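Blackwood Housing Trust opens linen and bedding exchange for tenants

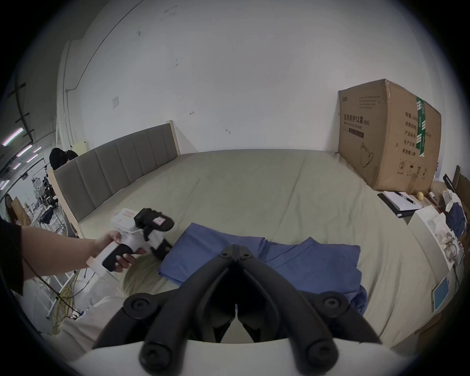 Blackwood, 2/15/26 – Blackwood Housing Trust has opened a linen and bedding exchange for tenants in its 16 apartment buildings. The exchange lends and gives out sheets, blankets, pillowcases and mattress covers, and takes in items that households no longer need.

It operates from the ground floor of the Kulolis Building, next to the mail room, and is open to anyone named on a Trust lease. There is no charge and no income check. Tenants should bring their door card.

The Trust ran a trial of the service in January at four buildings on the east side of the property. During the trial, 694 households used the exchange at least once and 3,771 items were handed out. Fitted sheets were the most requested item, followed by winter blankets. Queen and king sizes ran out first, and the Trust has since ordered more of both.

Laundering is being handled by Voleck Textile Services under a one-year contract. Donated items are collected from the Kulolis Building, washed, dried, checked for tears and sorted by size before they go on the shelves. Items that are too worn to lend are cut up and used as cleaning cloths by the Trust's maintenance crews. Pillows and comforters cannot be accepted at this time.

"Tenants told us in the last survey that replacing bedding was one of the costs they kept putting off," the Trust said in a statement. "We had the storage space and a laundry contractor who could take the work. The trial showed there was enough demand to keep the service open all year."

Households may borrow up to two full sets at a time – for guests, for a new baby or after a move – or keep one set per bed each year. Borrowed sets are due back after four weeks and do not need to be washed before they are returned. Late returns are not fined, but a household with overdue items will not be able to borrow again until they are brought back.

The Trust is also extending its furniture repair program, which covers loose bed frames, torn headboards and broken drawers. Repairs are carried out by Trorno Workshops, and requests can be made at the exchange counter or through the tenant portal. Most jobs are done in the home. The wait for a visit is currently two weeks.

Opening hours are posted in every lobby and on the tenant portal. Tenants who are unable to come to the Kulolis Building can ask for delivery when they place a request.

About Blackwood Housing Trust
Blackwood Housing Trust is a nonprofit landlord that owns and manages rental apartments in Blackwood. Its tenant services include the linen and bedding exchange, furniture repair and a tool library.

Media inquiries: Communications Office, Blackwood Housing Trust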